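January, late, kitchen table

Well, I said I'd keep this diary up through the whole build and then skipped most of a fortnight, so let's catch up. The arm lives! Sort of. It lives in the spare room on the old door I use as a bench, and as of this evening all 7 servos answer when I call them, even the one at the wrist that has been sulking since before Christmas.

Gwilym came over after tea with the new bracket (he printed it in that horrible orange, but it fits, so I'm saying nothing). We took the elbow apart again, found the washer I'd put on the wrong side, and put it back together in half the time it took me on my own. He then ate all the ginger biscuits and told me my wiring looked like a dropped plate of noodles. Fair. I've bought a pack of 25 cable clips from Caron and I'm going to do it properly at the weekend, cross my heart.

The bigger job has been the practice world on the computer. Bijan talked me into it at the workshop months ago. His argument was that every daft thing I make the arm do on screen is a servo I don't have to pay for, and having already cooked one at 3000 whatever-they-are on the speed setting, I gave in. I'm down to 2000 now on the real thing and it moves like a nervous heron, but nothing smells of burning. The simulator is called Skivex and it is a pig to learn. The manual is 3 pages of cheerful nonsense and then a long list of words. I've been at it every night this week with the heater on my feet and the radio going, and I'm finally getting somewhere with the view from the wrist, looking out past the fingers.

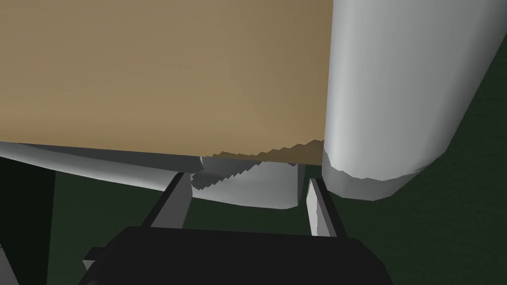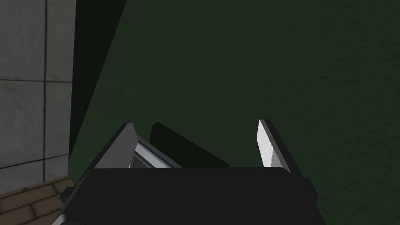

My great worry all week has been the gripper, and whether I should give up on two flat fingers and go for the fancy three-fingered claw that Garnet swears by. She's got hers picking up eggs, which is showing off. But a claw means three more joints to go wrong, and I can barely keep track of the ones I've got. The plain pair is growing on me anyway. I like those angled tips, and with the fingers standing wide apart over the black body there's a good broad gap to work with, so I'm going to cut the real ones to the same sort of slant out of the aluminium strip from Gorness and see how they do. If they're hopeless I've lost an evening and a bit of metal. Marlene says she'll lend me her good file as long as I don't leave it in the damp again (once! I did that once!).

The shadows bother me a bit. There's a jagged staircase edge on the one under the big tan shape, and I spent far too long hunting through the settings for it before Bijan rang and told me to leave it alone and get on with the joints. He's right. I still want to fix it.

Jobs for tomorrow: ring Clifford about the power supply, find the small hex key, sweep up the orange bits. Also buy biscuits and hide them. It's gone midnight and the heater has just clicked off, so bed.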